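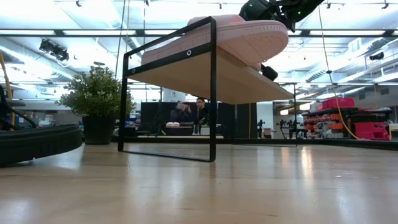

Pink sneaker on a plank, with the sole toward the reader.

Stories > Short fiction > The Shoe from the Evening Boat

Stories Poems Authors Archive Send us your work

The Shoe from the Evening Boat

1. The counter

For 17 years I worked at the lost property counter of the Besson ferries, in the harbor of Wornumano. The counter was at the end of a corridor, after the toilets and before the room where the sailors changed their clothes. People found it only if they were really looking for it. Many gave up at the toilets.

The rule was simple. When the evening boat came from Fludadura, the cleaners walked through it with bags, and what they found they brought to me. I wrote each thing in the book, with the date and the place, and I tied a paper label on it. Then it waited on my shelves for 20 days. After this time the things went to a charity shop behind the church, except documents and keys, which went to the police.

I liked the book more than the things. It had green lines and a hard cover, and I had to write small to keep everything on one line. "Umbrella, black, upper deck." "Child's coat, blue, one button missing." My husband said that I came home and spoke in the same way. He asked me how was my day, and I answered, "Long, gray, with rain."

The shoe came in May, on a night when the boat was late. It was a pink sneaker for the right foot. The cleaner put it on my counter and said that it was standing under a bench on the lower deck, very straight, as if someone was still inside it. She had searched for the other one behind the bench and in the stairs. There was no other one.

I wrote: "Sneaker, pink, right foot, lower deck." Then I stayed with the pen in my hand, and I thought about how a person leaves a boat with one shoe.

It is easy to lose a glove, because the hand does not notice very much. But the foot knows. To go out of the Besson boat you must walk down an iron bridge, and in the night this iron is cold even in summer. I asked the sailors if they had seen a woman or a girl with one bare foot. They laughed. One of them said that he looks at faces, and another one said that this was a lie, he looks at suitcases, because he hopes that he will not have to carry them.

2. The first telephone call

The telephone rang two days later, in the quiet hour after lunch. It was a woman with a low voice. She asked if we had a pink shoe.

I should have asked her for the size, the foot and the place. This was also a rule. But I was so content that I said at once, "Yes, we have it, a sneaker, it is in very good order."

She did not say anything for some time. I heard a radio behind her, and water running.

"Then she was on the boat," she said.

"Who was on the boat, madam?"

"Thank you," said the woman, and she closed the line.

I did not sleep well that night. I told my husband the whole thing while he was peeling potatoes for the next day. He was a calm man who had worked all his life in the paper mill at Sillix, and he believed that most matters will dry if you leave them hanging long enough. He said that a mother was looking for her daughter, and the daughter had gone across the water to someone, and now the mother knew it. It happened in every family.

"And the shoe?" I said.

"The shoe was in a bag and it fell out. She had other shoes on her feet. Nobody travels with one pair."

It had not come to my mind. I was ashamed a little, because I had imagined this girl walking half barefoot through Wornumano for two days.

But then I thought, if it fell from a bag, it would lie on the side. The cleaner had said it was standing.
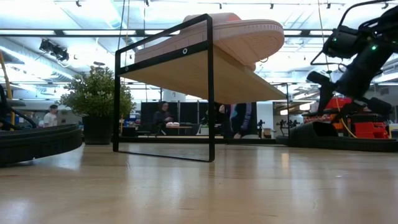
The pink sneaker again, its toe to the right.

In the following week I did something that was not in the rules. I took the shoe down from the shelf and put it on the counter, beside the bell, where everyone could see it. I told myself it was for practical reasons. Some people came for an umbrella and looked at the shoe, and they told me about shoes. I had never known that people have so many stories about them. A man with a beard told me that he was married in the shoes of his brother, which were too big, and that he filled them with newspaper and heard it at every step in the church. An old lady told me that in her village they put one shoe of a traveler behind the door, so that the traveler must come back for it.

"Which one?" I asked. "The right or the left?"

"The one you can get," she said.

She took her umbrella, which I think was not her umbrella, but it was raining and I let her go.

After that I could not look at the sneaker in the same way. I thought that perhaps the girl had left it herself. Perhaps she had sat on the bench on the lower deck, where the engine shakes the windows, and opened her bag, and put the shoe on the floor with both hands. Then she could be sure that she will come back on this boat one day. Or she was sure that someone would have to come for her.

I began to read the sole when I had nothing to do. It was a foolish habit. I thought it could tell me if she walked fast, or if she was heavy on her heels like my sister. I am not a person who can read such things. I put it back and I wrote my lines.

On the eighteenth day the woman telephoned again. This time I was careful. I asked her for the size and the foot.

"I don't want the shoe," she said. "I only want to ask if someone took it."

"No, madam. It is still here."

"Good," she said. Then she said, "Is it good? I don't know."

I told her that after two more days it must go to the charity shop. I said it in the voice of the book, and I regretted it when I heard it. She asked if the time could be longer. I looked at the paper on the wall, where the rules were printed and signed by a director who had died before I was hired.

"It can be longer," I said.

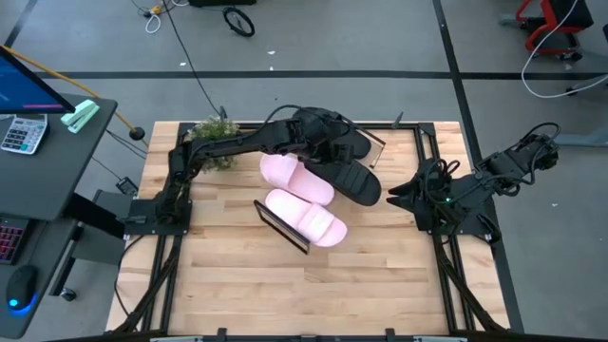
3. Things for the summer

The summer came and the shelves became full. Summer is the worst season for a counter like mine. In winter people lose things which are expensive, and they run back for them. In summer they lose hats, slides, towels, rubber animals, and they buy new ones on the beach before they even notice. All of this smells of sun cream, and there is sand in the book until October.

I moved the pink sneaker to the drawer under the counter, where I had my sandwich and my glasses. In the book I made a small cross next to its line. If someone from the office asked me, I wanted to say that the cross means "under examination." No one asked.

My husband wanted to know each evening if the girl had come. He said it in a joking way, but he did not start to eat before I answered. Once he came to the harbor himself, with the bus from Sillix, and asked to see it. He turned it in his big hands and looked at the seam, and said that it was well glued. Then we ate ice cream on the wall and watched the boat go out.

"If she comes," he said, "what will you say to her?"

"I will ask her for the size and the foot."

"And then?"

"Then she must sign."

He laughed so much that he had to hold his cone with the other hand.

4. The signature

She came in the autumn of the next year. I had stopped waiting, but the shoe was still in the drawer, and it had taken the smell of my sandwiches, I am afraid.

She was not a girl. She was a woman of 26, she told me this later, and her hair was wet from the rain. She stood before the counter with a travel bag and said that it was probably stupid, it was so long ago, but her mother had told her to ask.

"Size and foot," I said, and my voice was not good.

She told me the size. Then she lifted her right foot from the floor a little, like a horse, and pointed to it.

I opened the drawer. I had prepared a speech for this moment, on many evenings, with questions in it. Why was it standing? Where is the left one? Are you going home now? I put the shoe on the counter and gave her the book, and my finger was on the line with the cross.

She signed. Her name was longer than the space and it went up into the line above, over someone's sunglasses.

"My mother said you were kind on the telephone," she said.

"I broke the rule," I said.

She put the sneaker in her bag without wrapping it. At the door she turned around and asked me when was the next boat to Fludadura. I told her that it leaves at a quarter past six, but that she should go early, because in the rain everyone wants to sit on the lower deck. She thanked me. I heard her pass the toilets, and then the outer door.

I cleaned the drawer with a cloth. Then the cleaners came with their bags from the afternoon boat, and there was a violin in it, and we had to find a high shelf.

Published December 19, 2021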